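3.2 Setting up the cell and keeping it in order

I should say straight away that most of the hours on this project went into the cell itself and very few into the clever bits. When we started on the Gretora arm I had a nice plan on paper (two weeks of set-up, then straight on to the grasping trials) and by the end of August I was still moving the base about and muttering at it. So this section is the one I wish somebody had written for me, and it is a bit longer than my co-authors wanted.

Everything in this section was done in the simulated cell first. We built it in Pekero, which is the in-house simulator at Ruvumia, and we treated it the way we would treat a machine on the shop floor. It has a log book. It gets checked before a run. If a joint starts behaving oddly we stop and find out why, and we don't just reload the file and hope! I know some readers will find that a bit fussy for something made of numbers, but a simulated arm drifts out of order too. People change a friction value to try something out and forget to put it back, or they nudge the plate while looking for a better camera angle, and a month later your results don't match your own earlier ones.

The layout is plain on purpose. The arm stands on a table, its base on a flat plate, and the plate is the thing we measure everything from. In our first version we measured from the corner of the tabletop instead, which seemed sensible at the time and was a real nuisance later on. Every time the table model was swapped for a slightly different one (it happened more than once) all the pick positions moved with it. Taking the plate as the zero point cured that in an afternoon. If you are copying our set-up, do this before anything else, and write the plate position down somewhere that isn't inside the simulator.

The base sits well over towards one side of the table and not in the middle. I had it in the middle to begin with, as it looked tidier, but the arm then had to fold itself up to reach anything close by, and the elbow spent half its life near the end of its travel. With the base shifted across, the arm can lean out over the longer stretch of tabletop and come down on the work from above with the gripper pointing downwards. That is a comfortable pose for all the joints, and it is the one we now use as the starting point for each trial (Figure 4).

Next, the gripper, which gave us the most grief. The fingers are set to close at a fixed speed until the contact force goes over a limit, and then they hold. Sounds simple. The trouble was that the limit had been tuned on a soft test piece, and a hard block pushes back all at once, so the fingers would touch, spring open a hair, touch again and carry on chattering like that until the trial timed out. We logged 199 closing attempts with the old settings before I gave in and went through the contact values one at a time. What fixed it in the end was a smaller time step while the fingers are closing, plus a bit more damping on the finger joints. We repeated the same list of attempts and 191 of them held on the first close. I went through the rest by hand, and they were all cases where the block had started at a steep angle to the fingers, so I'm fairly happy that they belong to the planning side and have little to do with the gripper.

We also had a fault in the shoulder that took me far too long to find. The arm would settle a touch low, always by the same amount, always on the reach outwards and never on the way back. I blamed the controller, then the plate, then (for one bad evening) the gravity setting. The cause was the mass of the upper link. It had been typed in from an early parts sheet and never updated when the Pearce housing was added to the model, so the controller was holding up a lighter arm than the one it had been given. Once the right mass was in, the sag went away and I could take out the little correction I had sneaked into the pick height. If you have a correction like that in your own code, please go and look for what it is hiding.

Our check before each batch of trials is short. We load the cell and compare the plate position with the written one. We send the arm to the starting pose and read back all the joint angles, which have to agree with the stored values. Then we open and close the gripper on nothing, 2 times, and look at the force trace, which should be flat until the fingers meet. Last of all we do a slow approach to the block, with the speed turned right down, and stop short of touching it. It takes less time than making a cup of tea, and it has caught a changed setting on 2 separate occasions, one of them my own doing.

I'd add that we keep the rest of the room in the model very bare. There was a stage when it had shelves and a second bench in it, all lovely to look at, and every one of them was one more thing for the collision checker to chew on. Taking them out made the runs quicker and the logs a good deal easier to read.

Figure 4. The Gretora arm on its table in the simulated cell, with the gripper pointing down towards the brown block.
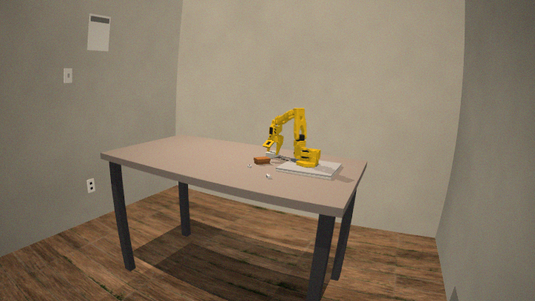
3.3 Grasp planning

With the cell behaving itself, we could get on with the part we had been looking forward to. The planner takes the position and angle of the block and offers a short list of ways to pick it up, best first. We score each one by how far the wrist has to turn and how much room the fingers have on the way down, and the steep starting angles mentioned in 3.2 get a scoring rule of their own.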